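**Speaker notes: "Can it clear the table yet?"**
Draft 3, 2020-11-25. Roscoe Haddad, with corrections from V. Mendonça
Slot is 25 min incl. questions. Slide numbers match the Dretatby deck, not the Vitow one.

### Slide 1: title

Skip the bio. Say the scope straight away: small arms, two-finger grippers, chores on a flat surface. No legs, no driving, no warehouse palletizing.

The claim for the talk: picking up one known object is close to solved. Tidying is a different problem, and the benchmark numbers mostly measure the first.

### Slide 2: what we mean by a chore

- Start state is not controlled.
- End state is described in words ("put the toys away").
- A person could do it without instruction.

Shop-floor version from Camargo: sort returned parts from a mixed tray into bins. Same three conditions. Mention that their operators did not see this as a task at all until we asked them to write it down.

### Slide 3: our numbers from September

Bench trials on the Durik cell, 100 attempts per condition.

| Condition | Success |
|---|---|
| Single object, clear space on all sides | 90 |
| Objects touching | 65 |

Success means the right object lifted and placed, with no neighbor dragged off its spot. Say this out loud. Without the neighbor rule the second figure goes up, and somebody from Vitow will ask.

Don't read the table. Point to the gap and wait.

### Slide 4: why contact is hard

A finger needs somewhere to go. With parts pressed together, one side of the grasp is already taken, and the options are to push first, grip from another axis, or take two objects at once. Each of these needs a guess about what will slide.

Shape adds to it. Toy cars are a fair test item: the wheels let the body roll when a finger brushes it, and a tall molded top moves the best grip point well above the chassis. Two with the same color body and the same kind of top, close together, are also easy to merge into one blob in segmentation. (Valquíria: keep "blob," the audience knows it.) 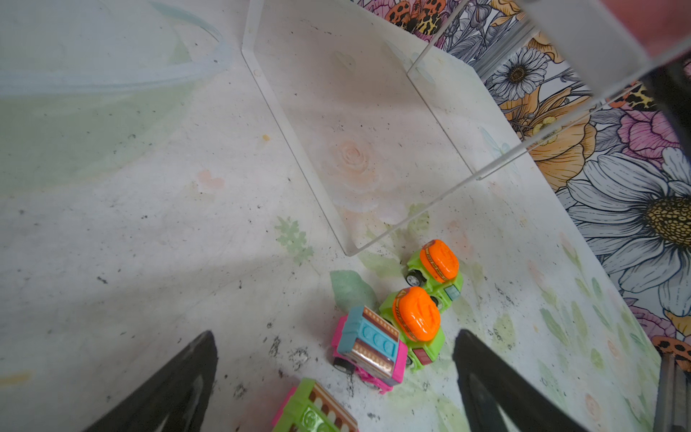 **Can a machine tidy a cluttered table without help today?**

Only if the objects are familiar and somebody is there to deal with the failures. Left alone, the systems we tested stall or repeat the same failed grasp, and they are poor at recognizing that they have stalled.

Pause here. If the room wants to argue, let it run for a minute and then move on to slide 5.

### Slide 5: surfaces

Printed surfaces get less attention than they should. A flower or leaf print on a tabletop has edges, color, and a closed outline, and a detector trained on plain benches may propose it as an object. Clear acrylic has the opposite problem. Depth readings go through it or scatter, and the planner treats the space as free.

Homes have plenty of both. Camargo has the acrylic problem with its part trays and went to opaque ones. That fix is fine in a shop. It is not available in a kitchen.

### Slide 6: speed

Keep this short. Our arm took some 4 times as long as a person on the touching condition, not counting resets. For a shop, cycle time decides it. For a home it matters less, provided the thing can be left alone, which takes us back to the failure question.

TODO: check whether the reset time was logged for every run. Valquíria thinks the first batch is missing it.

### Slide 7: what would count as "yet"

Proposed test, to be read slowly:

1. Unseen objects, some touching, at least one transparent.
2. Patterned surface.
3. No operator in the room.
4. The machine reports what it could not do.

Item 4 is the one I would fund first. A partial job with an accurate report is useful on a shop floor now. A partial job reported as complete costs more than doing it by hand.

### Slide 8: questions

Likely ones:

- Suction instead of fingers? Good on flat tops, weak on embossed or bumpy ones. We have no trial data, say so.
- More training data? It helped with single objects. Effect on touching objects was inside the noise.
- Price? Refer to Durik.

Leave slide 3 up during questions. Adapter for the projector is in the gray pouch.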